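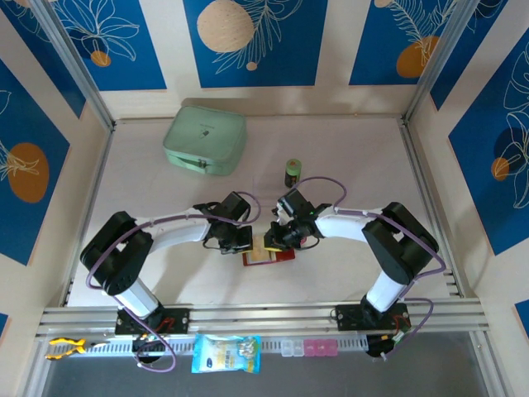

On Keeping Household Papers in Order

Readers of this page have asked for an account of the system by which my household keeps its papers. I have put off writing one, as the subject is a dry one and the system has changed more than once. It has now remained the same for long enough that I feel able to set it down.

The matter first became pressing when my aunt, Raili Kallio, moved from her house in Clinthorpe to a smaller apartment. She had kept every letter, bill and receipt that came to her over a long working life, and the family was asked to sort them. The papers filled the hall closet and much of the spare bedroom. My cousin Jarmo Harju and I gave up most of February to the work. Among the items we could not find at first was the deed to the house, which was needed before the sale could go forward. It was in a cookbook.

On returning home I examined my own papers and found them in no better condition. The following rules were adopted soon afterward.

All incoming mail is opened on the day it arrives, standing up, beside the recycling bin. Envelopes are discarded at once unless the postmark matters, as it may with a tax notice. Anything requiring a reply goes into the tray on the hall table. Anything that must be kept goes into the box. There is no third place. An earlier version of the system had a third place, marked "Pending," and items remained in it for up to 4 years.

The box is a plain archive box with dividers. The dividers are labeled Home, Car, Health, Money, Work and Family. I tried a finer division, with a separate section for each insurer and each bank, and found that I could not remember from one month to the next whether the boiler warranty belonged under Heating or Appliances. It is now under Home.

Small items are a separate question. Membership cards, appointment cards, library cards and spare keys do not sit well in an archive box and tend to slide to the bottom. These should have a holder of their own, kept in one drawer, and the drawer should not be used for batteries.
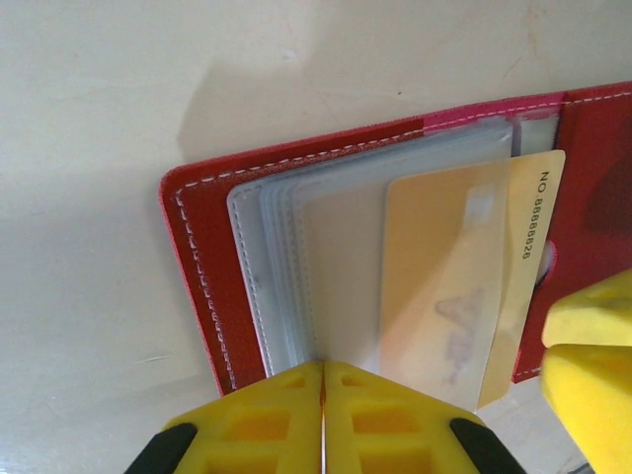 Original documents deserve particular care. Birth certificates, passports, the deed and the will are stored together in a fire-resistant pouch on the upper shelf of the bedroom closet. Two other people know where the pouch is. One of them is my neighbor, Elsa Pitkänen, who holds a key to the apartment and has agreed to this arrangement in writing. It may seem excessive to put such a thing in writing between neighbors of long standing. She suggested it herself, having had some difficulty with her late brother's estate.

On the question of how long to keep a paper, opinions differ, and readers should follow the rules that apply where they live. My own practice is to keep tax records well past the period required, receipts for large purchases as long as I own the item, and utility bills until the next year's bills have arrived and been compared. Bank statements I keep only in electronic form. Letters from friends I keep forever, and they are not part of the system.

The yearly review takes place over one evening. Each section of the box is removed, read through and returned. At the last review I removed a service contract for a car sold long ago, two copies of the same dental estimate, and a warranty for a kettle that I do not remember owning. I also found a refund notice for $600 from the building association, never claimed. The association honored it after some correspondence, and I thank Lourenço Fonseca in the office there for his patience.

Several readers wrote to recommend scanning everything. I did scan one full section, Home, and I have not regretted it, but the work was slow and I gave the files poor names. A file called "scan new final" is no easier to find than a deed in a cookbook. Should I continue, each file will be named by year, then sender, then subject, and in that order without exception.

A word regarding shredding. The small hand-cranked shredder mentioned in an earlier post has been retired. It took one sheet at a time and left strips wide enough to read. The library branch in Quinlan accepts papers for shredding each spring, and I now save mine in a paper sack until then.

Comments on this post are open. Corrections on the matter of tax records would be especially welcome, as would advice on storing old photographs, for which I have at present no system of any kind.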